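Planning a teardown cell on a refurbisher's budget

Hidayah Liew runs purchasing for Biltov, a computer refurbisher in Braltville. Since April she has also been in charge of the plan to put robots on part of the teardown line. We spoke at the company's site, beside the test cell.

Biltov takes in retired office desktops and strips them for parts. Last year the Braltville site handled 2392 towers, all of them by hand. Liew said the first mistake she made was to budget for arms.

"I had two arms and two grippers on a spreadsheet and I thought that was the project," she said. "The arms were the part I could get a price for in an afternoon. Everything else took months."

She now splits the budget into equipment, tooling and what she calls floor time, meaning the hours her technicians spend teaching the cell.
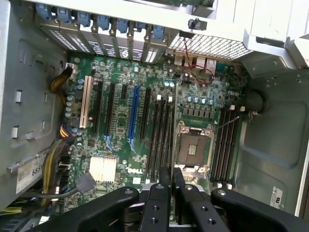
Floor time was the line that grew the most. Liew had put down 700 hours. The figure in the current plan is 900, and she expects to defend it again before the next stage is approved.

"Finance asks why we pay a technician who can strip a tower to stand there and show a machine how," she said. "I tell them to look at what's in the quote from Nornthorpe. They sell you integration. They don't sell you someone who knows how a memory latch feels when it lets go."

She got two quotes for the integration work, one from Nornthorpe and one from Yusof, a smaller shop. Yusof was cheaper but wanted Biltov to supply its own tooling. Liew took that offer.

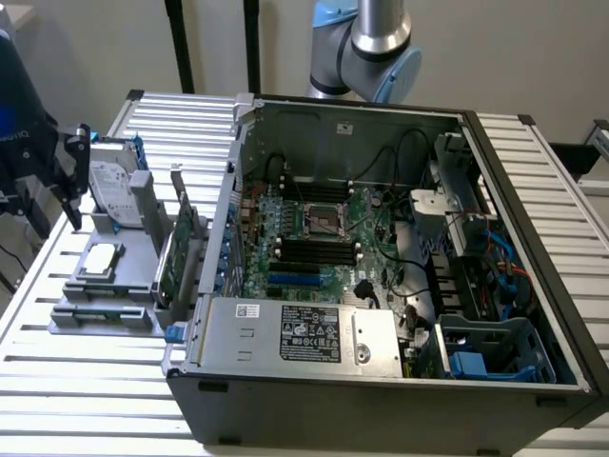 Tooling turned out to be cheap to make and slow to get right. Biltov set aside $3000 for fixtures and has not spent all of it. "We print them, we try them, we change them," Liew said. The gray fixture next to the tower has pockets and slots for the parts that come out, and the hard drive stands upright in one of the slots with its label showing. Liew wants drives stored that way so the serial number can be read without anyone picking the drive up. The slot took several versions, and she has asked Yusof to keep the drawings for every one of them.

The next decision is whether to buy a second cell or run the first for two shifts. Liew leans toward two shifts. A second cell would need its own table, its own power drop and a spare gripper on the shelf, and she has no room for the table until the pallet racks are moved.

Asked what she would do differently, she said she would order spares with the first purchase. "Fingers, cables, pads. I left them off to make the total look better. Then I had to write a separate request for each one, and every request needed two signatures."

She has spares on the list for the next round. The request goes in once the floor plan is signed off.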